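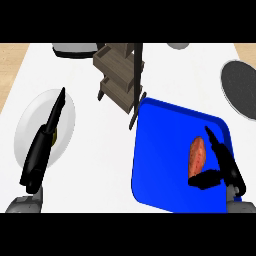
## 4. Trying the Tovix Kitchen Pack

**Figure 3.** A simulated tabletop from the Tovix Kitchen Pack. The right gripper is at the sweet potato on the blue cutting board, and the left gripper reaches over the white plate.

Our third test product was the Kitchen Pack, a paid add-on for the Tovix two-arm simulator. It ships with 97 household objects and 26 starter tasks, and we were won over by it very quickly. Kartini Santoso had the first task running on an ordinary lab desktop before lunch, with no changes to our own control code (the two earlier products each cost us most of a week at this stage!).

What we like most is how crowded the tables are. Many simulated benchmarks put one block on a bare surface and stop there. The layout in Figure 3 has a tiered wooden rack standing behind the board and a dark gray pan right beside it, so a planner has to care about where the wrists and fingers travel. Food is a great choice of test object, too. The sweet potato is a long, oval shape with speckled skin, and its direction on the board matters a lot to a two-finger grip.

### 4.1 Setup

We ran each starter task under the default lighting and again under a lighting file written by Herman Krishnan. Object positions were shuffled between trials using the pack's own layout tool. For comparison we used the Liline planner, with the same settings as in Section 3. Both arms were free to move at the same time, and a trial ended when the planner reported success or reached the time limit.

### 4.2 What we found

The layout tool is a joy to use. You give it a table and a list of objects, and it gives back arrangements that look like a real counter in the middle of cooking. Of the 26 starter tasks, 13 ran to the end on the first try with Liline, well above what we had hoped for. Most of the others failed at the handover between arms, and we think the planner is at fault there.

We did run into 2 problems with the pack itself. Contact between the fingers and curved objects is a little too sticky at the default setting; Wolfram Haberkorn lowered the friction value and got much more believable slips. The guide also leaves out the units for gripper force. We wrote to Tovix in April, and the next update added them.

Results by task are in Table 5, and the changed friction values are listed in Appendix B.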